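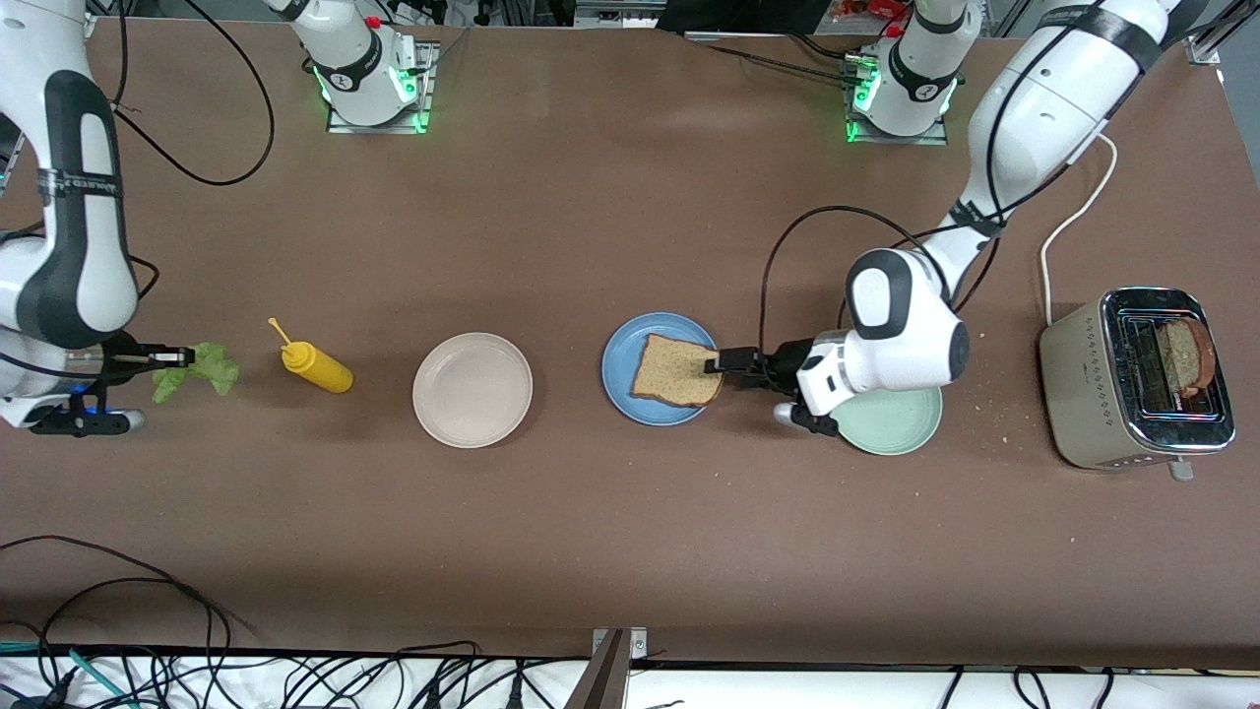
Page last changed: 10 April 2019

Sandwich station at Nestau: the stop that came too late

Many readers have asked about the fault in February, so I write it down as well as I can.

The task on the Husska cell is simple to explain. Two arms make a sandwich with toast, lettuce and mustard. One arm handles the bread, and the other arm takes the lettuce leaf. The bread arm must also work close to the toaster, and this is the place where we had the trouble.

In run 132 the left arm came down for the toast and closed its fingers too early. It touched the top of the toaster and continued to push. The force limit should stop the arm at this moment. It did not, and the arm pushed for 5 seconds until Floarea Coman pressed the red button on the base. The toaster moved a few centimeters on the table and its cord became tight. No person was hurt, but the finger pads had to be replaced.

We first believed that the camera was guilty. It was a good guess, but the position it gave was correct. Then Floarea read the log line by line and found that the force limit was loaded for the right arm only. After a software update the left arm had started with the factory value, and this value is much too high for work near a hot appliance.

The same log showed a second problem. The warning about the missing setting was written there, in line 416, but it was not shown on the operator screen. We had started with this warning on every run since the update – and we did not see it once.

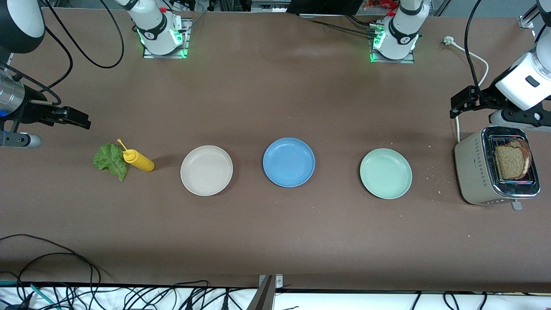
What we changed

Both arms now refuse to start if the force limit is not loaded, and the warning appears in large letters on the screen. The approach to the toaster is slower for the last 10 centimeters. The power cord has a longer free part, so it does not pull if the toaster is moved.

The team at Illport has the same cell and the same update. If you work there, please check the left arm before the next run. Matei has the corrected settings file and will send it to you on request.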